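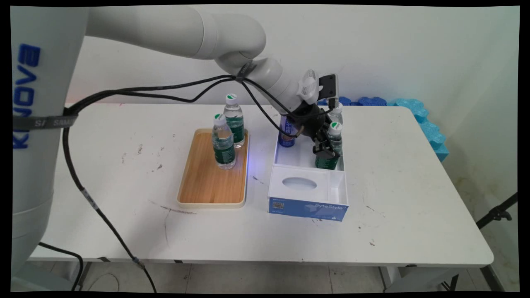

Week 5 – Water at home: where it comes from, what it costs
Notes by Uldis Rebane. Slides go up later, some figures still need checking.

Recap from last week
Rain – catchment – storage – treatment – mains – tap. Know the order. Most of you mixed up storage and treatment on the quiz.

Units
1000 litres = one kilolitre. Bills are in kilolitres, appliance labels are in litres. Always convert before you compare!! One kilolitre of water weighs a tonne, so think about that before putting a tank on a deck.

Reading a meter
Black digits are kilolitres, red are parts of one. Worked case, the Skindine household: black digits read 1771 at the start of December. Write it down, read again same time next day, subtract. Leak check – everything off, read, wait two hours, read again. If it moved, toilet cistern first, then garden taps.

Where it goes
Showers, toilet, washing machine, garden. Garden is the big one in summer and varies heaps from street to street. Drinking is a tiny share, people always guess too high.

Fixed vs usage charges
Fixed = you pay it even if your away all quarter. Usage = per kilolitre, sometimes stepped. Renters: check the lease for who pays what.

Greywater
Laundry rinse water OK on lawn, not on vegies. Don't store it overnight. Kitchen water no – grease. Council rules differ, look up your own.

For next week
Read Adomaitis (Raimonds) handout on tanks, first half only. Bring a water bill, cross out the name and adress. No bill, borrow one from the folder.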